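3.2 Use of the halls outside booked hours

The four halls in the study differ in size and in how they are run, but all of them take bookings for the same broad mix of uses: classes, private parties, touring shows and indoor sport. Ulline and Groltero each have a single main room with a kitchen attached. Zerero has a main room and two smaller ones, and Hoshino was built as a school and still has its corridor layout. We treat the smaller rooms as separate units wherever the booking records allow it, and otherwise count the building as a whole.

Booked hours were taken from the diaries kept by each hall. At Ulline and Zerero these were shared online calendars. At the other two they were paper books, which Kandpal copied out by hand over 15 visits. Entries that gave a name but no finishing time were assigned a length of two hours, the most common length among complete entries. A separate run with those entries left out gave the same ordering of the halls, so they are kept in what follows.

The diaries do not record informal use. People came in to collect tables, to practice an instrument before a class, or to wait for a bus, and none of this appears in any book. MacDonald therefore kept a door log at each hall during November, noting arrivals at times when no booking was listed. The log covered mornings and afternoons only. Evening use is likely to be undercounted as a result, most of all at Groltero, where the side door is left open until 9 p.m.

Informal use was highest at Hoshino, where nearly 70 arrivals were logged outside booked hours. Most were short. People who stayed longer than 20 minutes tended to be there for a reason tied to a later booking, such as setting out chairs or heating the room. We had expected the kitchen to draw people in at Ulline, but it was kept locked between bookings and the log shows little traffic there.

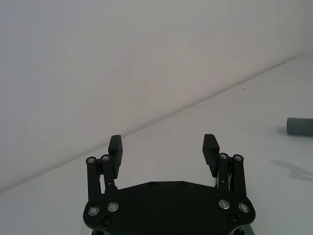
Figure 2

Two points follow for the comparison of costs in Section 4. First, a hall that looks idle in its diary may still need to be heated and lit, and the cost per booked hour will then overstate what each hirer is using. Second, set-up time is charged differently from place to place. Zerero bills it at the full rate, Hoshino at half, and the other two do not bill it at all - a practice that goes back further than their written records. Where set-up time could be told apart from the event itself, we list it in its own column.

We did not try to put a money value on informal use. Several hirers told us they would not pay for it if asked, and a charge would probably change the behavior being measured. The door log is used only to adjust the hours for which each building is taken to be open.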